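**Progress report to the Tokgöz program office, May**
Project: Tindari, good practice for wrist-camera recording over shared work surfaces
Deliverable: draft 2 of the practice rules

Draft 2 is complete and went out for comment to the partner labs at Bamska and Puklow. It has 11 rules, down from the longer list in draft 1. We merged the rules on lighting and glare, and moved everything about file storage to an annex.

**Rule 3, people in view.** A wide-angle wrist camera takes in much more than the tabletop. Draft 1 only asked operators to clear the table. Draft 2 treats the whole room as recorded space and requires a notice at every entrance. We went through 397 clips against the new wording and set aside 96 for a second check.
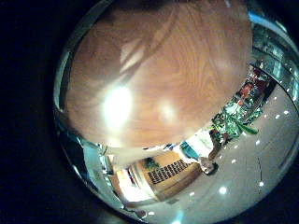
*Wrist view over the wood surface, with a person and a plant in the room beyond.*

**Rule 5, cables.** Cables on the arm must be secured so that they can't reach the fingers at any wrist angle. Cables on the floor must be routed outside the marked walking path. The rule applies to temporary setups too, which draft 1 left open.

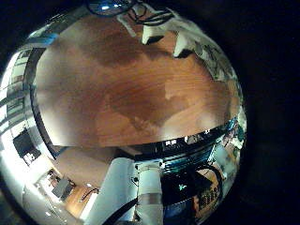
Puklow replied that the floor part of Rule 5 is too strict for small rooms, and asked whether a taped-down cable cover would count as compliance. We think it should, provided the cover is checked at the start of each shift. The wording will change in draft 3.

**Rule 8, glare.** Operators must note strong reflections in the session log and may not adjust exposure partway through a run. Bamska has asked for a numeric limit. We don't have one yet and would prefer to keep the log entry until we do.

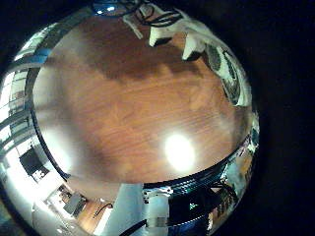

*Windows, tabletop and white fingers in one curved view. Glare spot at lower right of the wood.*

**Budget and schedule.** We have used 173 staff hours this period, all within plan. The remaining comments are due before the next call. Draft 3 will follow with the revised Rule 5, the entrance notice template and a one-page checklist for operators.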